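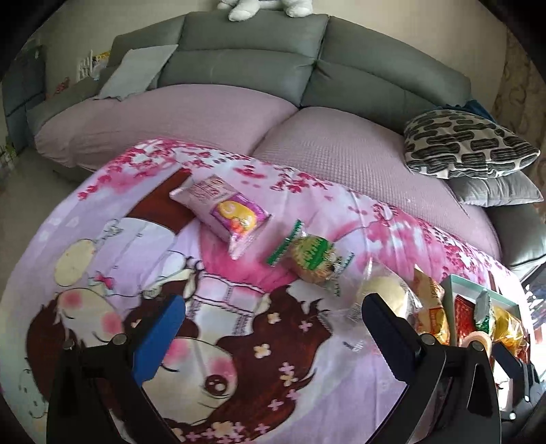 To: Manipulation data list
Subject: Re: Household snack-sorting set, results of the June comparison

The Paster group thanks members for their comments on the draft protocol. The following replies to the question raised by the Brokuten site, quoted here in full for the record.

> We have read the draft with interest. Before our site commits staff time, could the Paster group state whether the policy trained on hand-held gripper recordings was tested on packages it had not seen? Our concern is that crinkled, clear and shiny wrappers may all be treated as one kind of object. We would also like to know whether printed tablecloths were included in the test, as these gave us trouble in an earlier trial.
>
> Josta Working Group, Brokuten site

The answer to both questions is yes. The training set holds 957 recordings made in furnished living rooms, with wrapped snacks laid out on a table and an open box within reach. The test consisted of 200 attempts, of which 100 used packages left out of training.

On known packages, the policy failed 11 times. On new packages, it failed 29 times. Most of the added failures involved clear bags, where the fingertips closed too high and caught only loose plastic. Foil packets gave fewer problems than we had expected.

Printed cloths were used in half of the attempts in each group. Large cartoon faces and flowers did draw the gripper away from the package in a few cases - always early in the reach, and never after the wrist view was filled by the package. We do not regard this as settled. The Van Dusen site has offered to repeat the test with plain cloths only, using the same packages and the same starting positions.

Sites wishing to take part are asked to follow two points:

- Start each recording with the fingertips fully open.
- Do not smooth or refold the cloth between attempts.

The revised protocol will be sent to this list once the Van Dusen figures are in. Corrections to the quoted text should be sent to the list and not to individual members.

Paster Group, Data Methods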